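About Dustudwood

Dustudwood makes stacking and fitting blocks for classrooms, workshops and test benches. We work from one unit in Drusbridge, where the parts are designed, printed, checked and packed. Our main line is the Drakon set, a group of plain and recessed blocks sized to sit against each other face to face.

What we make

A Drakon set holds 14 blocks. Plain blocks have flat faces and straight edges and are used as a reference. Recessed blocks have a beveled rim and an inset panel, and are meant to be picked up, turned and placed against a plain one. Colors are kept to grays and blues, so a part that has been put down the wrong way around is easy to spot on a neutral table covering.
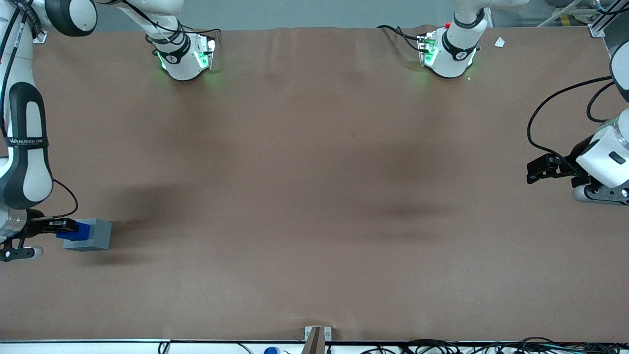

Blocks are sold in full sets or one at a time. Single blocks ship from the same stock as the sets, and a replacement will match the original in nominal size. Shade can differ a little between batches of filament - we do not sort by shade unless an order asks for it.

How we check parts

Every new block design goes through a placement check before it is released. The block is set down next to a reference block, pushed up to it, lifted and set down again. We record whether the faces meet and whether the edges catch. A design has to complete 112 placements in a row without a catch. If it fails, the bevel is changed and the count starts again from zero.

The check is done on a plain surface. Print and pattern make it harder to judge a gap by eye, and small crumbs of plastic are easier to find on a pale background. The surface is wiped between runs.

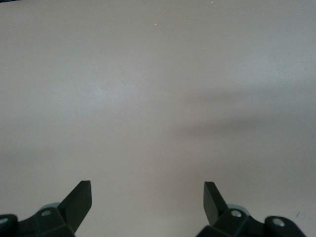

Posted by the Dustudwood workshop
Last revised in October

Surface finish is left as printed. Layer lines can be seen and felt on most faces, more so inside a recess than on a bevel. We do not sand or coat the blocks, as both change the outside dimensions and a coating wears unevenly at the corners.

Sarpong storage trays

Sarpong is our tray range. One tray takes one Drakon set, with a pocket for each block and a flat lid that doubles as a work surface. The outside length is 39 cm. Trays stack with the lids on - please do not stack them without.
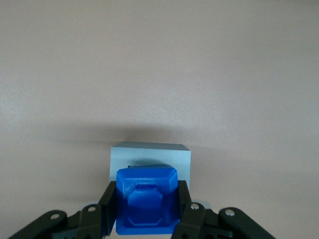
2 min read

Orders and visits

We have shipped some 3,000 blocks to date, mostly to schools and small training workshops. Orders placed before noon are packed the same day if the parts are in stock. Custom sizes are printed to a drawing with dimensions in millimeters, and a sample block is sent for approval before the full run.

Visits to the Drusbridge unit are by appointment. Parking is at the rear of the building, and deliveries use the side door.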